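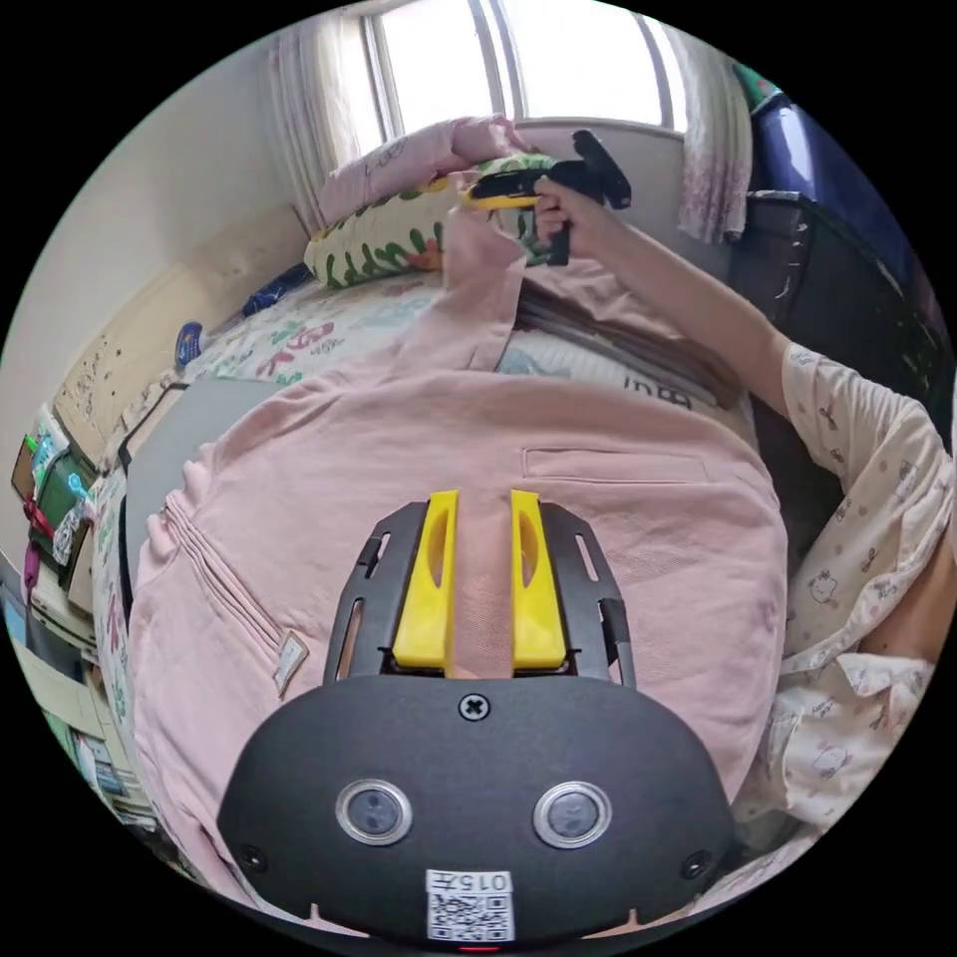

4. Walking out of the hotel

I should say first that I never planned to write about walking. The study was meant to cover what short-stay visitors do inside their hotels, and I had a nice tidy notebook ready for that. Then I checked in at the Drasano, went out to buy water, and spent the better part of an hour trying to get back to a building I could see the whole time. After that the notebook filled up with streets.

The Drasano stands on the edge of Rerkari, in a part of town laid out for cars and for people who are driven in them. The main road, Naciri Avenue, has 8 lanes and a strip of grass down the middle. You can cross it at 2 places. Between the two there is a low fence that everybody steps over (me too, by the third evening), and the gap where most people step over has been worn smooth. I started standing near that gap in the early evening with a coffee, just watching, and I learned more there than I did from any of the maps in the lobby.

Othmane Ashour had worked on the district before me and was kind enough to walk it with me twice. His view is that visitors in Rerkari move along what he calls strings – a hotel door, a shop, a taxi spot, the hotel door again – and hardly ever leave the string they set up on the first night. I was doubtful. I like to think of myself as a wanderer. But when I went back through my own first week, I had bought water from the same shop every single day, and I couldn't have told you what was on the next street over. So that's one vote for Othmane.

The guests I talked to were much the same. One woman had stayed at the Drasano on nine trips and thought the river was to the north. It's to the south! She had only ever seen it from the airport taxi. A pair of engineers told me there was nowhere to eat nearby, while we were sitting about five minutes' walk from a whole row of grills, with the smoke coming over the wall. They weren't lazy or dull people, and they had traveled far more than I have. They had simply never had a reason to turn left out of the door.

I asked guests to keep a diary of their outings, using Fisport on their phones if they had it and paper if they didn't. The paper ones are better. People using the phone wrote "walked, bought fruit" and left it there. People using paper gave me the dog asleep in the bank doorway, the guard who waves, the curb that is far too high, and in one case a long and quite angry page on the price of a melon. I have kept the melon page in full in the appendix, as I couldn't bring myself to cut it.

The rooms turned out to matter to the walking as well, mostly in the hour before people went out. Several guests wrote that they picked the evening's clothes first and the evening's route second. Clothes get laid out flat on the bed, as with the pink hooded garment in Figure 2, and a good many diary entries begin at that point, well before anyone reaches the elevator. I had told people to start writing at the front door, and I'm glad they ignored me.

Abdelilah Alaoui, who read an early draft of this section, thinks I make too much of the road. He points out that the older quarter behind the hotel has no big road at all and visitors don't go there either. Fair enough. My answer is that to reach the old quarter you have to walk along the blank side of the hotel for almost 1,000 feet, past the kitchens and a parking lot, with nothing to look at and no shade. I did it at noon once – once was plenty. A street can be quiet and safe and still put people off by being dull for too long at a stretch.

We don't agree on what should be done. Abdelilah would open a door at the back. I'd start with shade and a bench along the wall, then come back in October, when the heat has eased, and stand there with my coffee again to see who comes by. The hotel manager listened to both of us very politely and asked whether the bench would need to be bolted down.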